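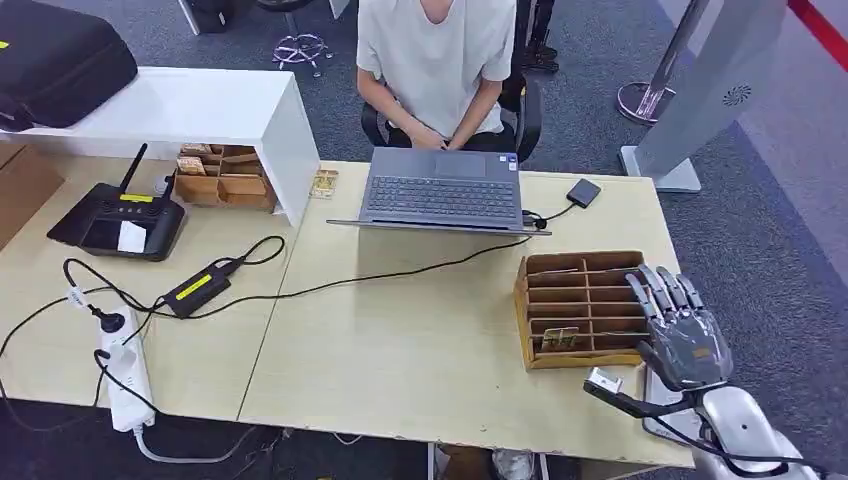
*Two light tables pushed together, with an organizer box on the right half.*

Desks made from two tables drift apart at the seam. Join them from below with flat steel mending plates, one near each end, and keep the screws shorter than the top is thick. Drotier plates come with screws for a 15 mm top.

## Cables 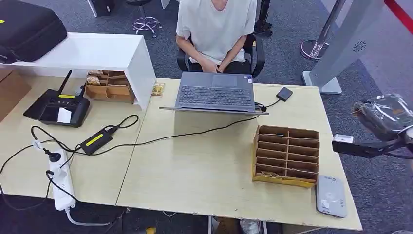
Cable wear starts at the plug. Leave a loose bend there and never pull the cord tight to reach an outlet. A small device on a short cable, like the black one to the right of the laptop, should sit flat on the table so its weight stays off the port. Longer cords go along the back edge – clips every 10 inches hold well enough.

## Wooden dividers 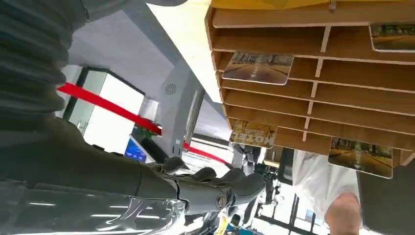
*Reading time: 1 minute*

Thin boards swell in damp rooms and the slots bind. Pull the divider out, sand both faces with 220 grit, wipe off the dust and rub a little paste wax along the edges. Wait 30 minutes before putting it back. If a slot is too wide, glue a strip of veneer to one side and clamp it overnight.

Azra Lazarević uses white glue for this. Boris Dumitrescu prefers hide glue – it can be undone with warm water.

Last revised July 2023. Plate sizes checked against the Drotier sheet.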